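How to make labels that stay readable in a home workshop

I started to care about labels after I moved my tools into the new shed in Zosow and could not find anything for one whole winter. Before that I thought labelling was for offices. Now I label nearly everything, and I want to share the way I do it. You do not need a machine. A good marker, a sheet of stiff plastic and some patience are enough.

What you need

White label stock, paper or plastic
A permanent marker with a fine tip
A steel ruler and a sharp knife
Rubbing alcohol and a clean cloth
Clear tape, or clear varnish for paper labels
A pencil and a notebook

For the stock I use Clolex sheets, the matte ones. The glossy ones look nicer on the first day, but the ink moves under the thumb. If you already have plain paper at home, begin with paper and change later.

Step 1. Walk and write

Take the notebook and go through your space from the door to the far wall. Write down every thing you have to open, turn or pull, and which name you use for it when you speak. This is important. If in your family the tall cupboard is called "the paint cupboard", do not write "Coatings Storage" on it. The label must say the same word as the mouth.

I also write the things that look the same as their neighbour. Two grey doors, two jars with white lids, two keys. These are the first ones to get a label, even if you know them very well today. 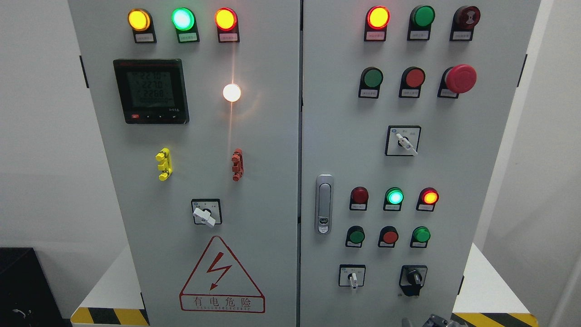 Do not write the labels while you walk. I did this the first time, and by the end I had three different words for the same kind of screw. It is better to finish the list, sit down with a cup of tea and choose one word for each thing.

Step 2. Choose the size of the letters

Stand where you will normally stand when you read the label. For a drawer it is very near. For a high shelf it can be across the room. Write one word on scrap paper, hold it in its place with tape, and step back. If you must lean forward, the letters are too small.

My own rule is letters 5 mm high for drawers and small boxes. For shelves I use the biggest letters which fit. Capital letters are good for one word, but for two or more words I prefer small letters with a capital at the start. They have more shape, so the eye catches them sooner.

Step 3. Decide what colour means

Colour is useful only when it has one meaning everywhere. In my shed a red border is for things children must not touch, and a green border is for things anybody may borrow. I have no other colours. Once I tried also blue and orange, and after a month I did not remember what orange was for.

Always put a word together with the colour. Some people do not see the difference between red and green, and in the evening light even good eyes make mistakes.
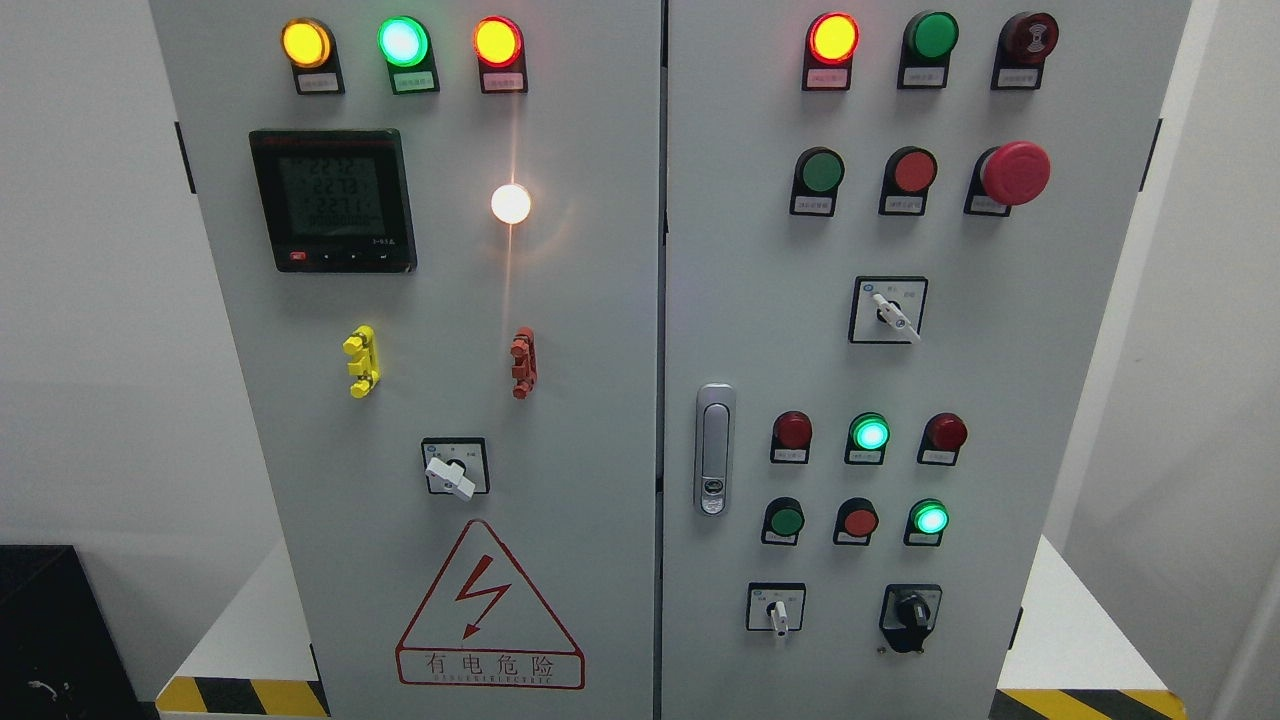

Three lamps in different colours, each with its own small label plate.

Step 4. Cut and clean

Mark all the labels on the sheet with pencil and cut them with the ruler and knife. Make them the same height, even if the words are short. A row of labels with the same height is much easier to follow with the eye. Round the corners a little, as a sharp corner lifts first.

Then clean the surface with alcohol and let it dry completely. Dust and hand grease are the reason that most labels fall off, and the glue is blamed for it. On raw wood no glue holds well for long. There I use 2 small nails or a metal holder. Ralero makes a simple one which you can paint in the colour of the wall.

Step 5. Put them on in a line

Choose one position and keep it. I put mine below the handle on drawers and below the hook on the tool board. Above is also fine, but please do not mix, because then you will not be sure which hook the word belongs to.

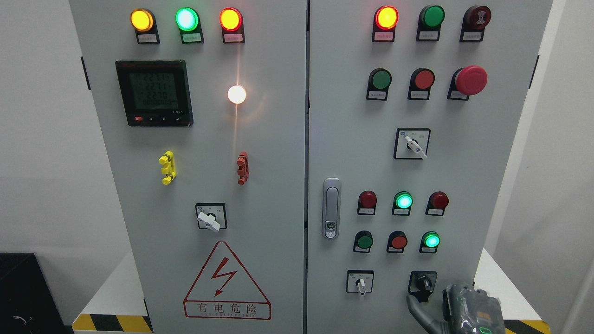 Press from the middle to the outside with the cloth. For paper labels add clear tape that is wider than the label on all sides. If you use varnish, try it first on a spare label. The Doucet varnish I had at home made my marker run, and I had to write one full shelf again.

Step 6. Check them in April

Every spring I go around with the notebook again. I take off the labels for things I no longer keep, and I rewrite those which are pale from the sun. On the window side this is nearly all of them. Old glue comes off with a little cooking oil left on it for a few minutes, then warm water and soap.

If you find a label which you corrected by hand, make a new one with the corrected word. And keep the leftover stock flat in a dry drawer. Mine is marked "label sheets".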